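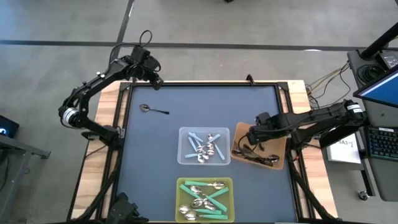
An afternoon with the cutlery table at Oncombe

I had been promising myself a trip out to the Flokness workshop in Oncombe for ages, and in September I finally got there, a little after 2 in the afternoon and badly in need of coffee. Natsumi Sekiguchi, who looks after the two-armed spoon-sorting table, very kindly let me stand at her elbow and ask whatever came into my head.

What I wanted to hear about was the upkeep, and she was happy to oblige. The arms are fixed to opposite sides of the table, whose top is edged by a black metal rail that is bolted at the corners, and those bolts are the first thing she checks every morning. A rail that has crept even slightly will have a gripper coming down on the rim of a bin instead of in among the spoons – she has seen it happen, and it makes an awful clatter!

Then come the cables. She follows each one by hand from the arm down the table leg, feeling for stiff spots, and she changes the gripper pads after every 400 picks, well before they look worn to me. The bins go back to their places too, the clear one near the middle, the yellow-green one just below it and the brown tray off to the right, and the black tape on the floor stays put through it all.

Her predecessor, Haddad, left a notebook of settings that she still reads over lunch, and I was allowed a look. It runs to over six years of small, patient corrections. I stayed far too long and missed my bus back to Broden.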